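Farkirbridge Reading Room - Progress Report to the Abbasi Fund, December

Prepared by Smaranda Costache

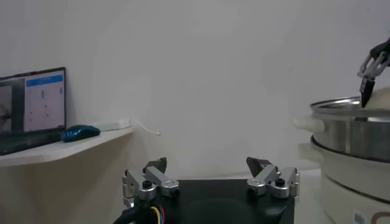 The laptop shelf, with the mouse beside it, against the off-white wall.

Dear friends at the Fund,

I had meant to get this to you sooner, but the room has kept us all busy, and I hope you'll forgive a report that reads more like a letter. Your grant was for turning the old back office into a place where people could do a bit of computer work standing up, and I'm very glad to say we are nearly there.

The walls were filled and painted first. We had a long talk about color (I was for pale green, and lost) and went with off-white in the end, and I've come round to it. The white shelf is up on the wall and takes an open laptop and a mouse. Onard did the fixing and came back a second time to check the level, which was kind of them.

So far we have spent $1,543, and that covers paint, shelving, brackets and the electrician's first visit. The second visit will be on next month's bill. Semell has quoted for two more shelves at the same height, and I'd like to say yes to them if you are comfortable with it - they can hold the price for 36 days.

Over 40 people have put their names down for the evening hours, many more than we planned for, so we may need to split them into early and late groups. I'll write again once the sign-up sheet settles down.

Still to do: the door closer, a coat rail, and a proper sign for the hallway.

With warm thanks,
Smaranda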